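The Village Bands of Skesatstead: Student Project Report
Music History Seminar, submitted 11 December 2024

Why we picked this

Our group wanted a topic in music history that didn't begin in Vienna or Leipzig, and we found one in a box of photocopied band parts that the seminar library had never cataloged. The parts belonged to the Skesatstead Brass Society, a village band that played for dances, funerals and harvest suppers. Several pages carried the word "Dzene" in pencil at the top. We had no idea what it meant. By the end of October we were hooked!

What we were looking for

Our main question was simple: was Dzene a tune, a dance or a person? Behind it sat a bigger one about how a band with very little money built up a repertoire at all. Printed music was expensive, so players copied parts by hand from whoever would lend them, and mistakes were copied along with everything else (we love the mistakes, more on those in a minute).

How we worked

We sorted the box by instrument first, then by handwriting. There were over 60 sheets, and 33 of them could be matched to a named piece. The cornet parts were in the best shape. The tuba parts were awful, with beer rings or coffee rings all over them and whole bars rubbed out and written again. We typed the readable parts into notation software so we could hear them together, and the first playback was one of the best moments of the semester, even with the terrible computer trombones.

What we found

Dzene is a dance. It's a fast one in 2, with a slower middle section that the cornets carry alone, and we found 8 different versions of it in the box. Our favorite is marked "as at Vandunura," which is the next village up the valley. In that version the middle section is repeated and the second cornet has a lovely falling line that isn't in any of the others. We think the Skesatstead players heard it on a visit and wrote it down afterward, because the rhythm is notated in a slightly clumsy way that suggests somebody working from memory.

Then there is the wrong note. Five versions have a B natural in the fourth bar where the harmony clearly wants B flat. It looks like one copyist's slip, but the later copies keep it, and one player has circled it and written "yes" in the margin. So at some point the mistake became the tune.

Presenting the project

We showed our work on the Jollance open evening, in the hall shared by all the student departments. We had a listening table with headphones and a big printout of the fourth bar, and visitors could vote for B natural or B flat. B natural won easily.
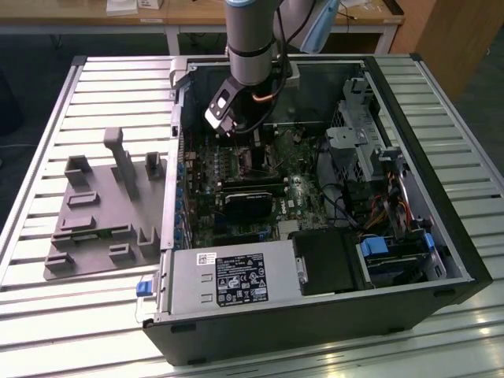 Robot arm and gripper over an open desktop computer.

What we would do next

The bass parts need a second look under better light, and we'd like to ask in Vandunura whether any band books survive there. We would also love to get a real brass group to play the version with the falling cornet line. Two of us play (badly), so we are short by quite a few people.

Sources: Skesatstead Brass Society part books, uncataloged, seminar library box; our own transcriptions, filed with this report.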